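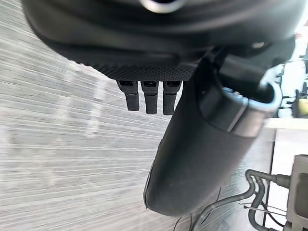 Hand swap tips, kitchen bench, 15 May 2019

Run the same 12 grasps with each hand before changing any settings. Use a plastic cup first -- glass can wait. Wipe the fingertips between hands and write down the grip force.

Mafalda Godinho prefers the Rebane hand for cups. The Tidetti is quicker to mount, but it needs 2 tries on thin handles.

Keep cables clear of the wheels.

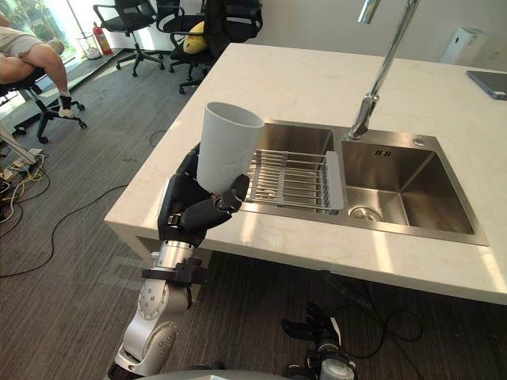

Should the wrist camera be recalibrated after a swap?
Do it every time, even with the same bracket. It takes almost 14 minutes.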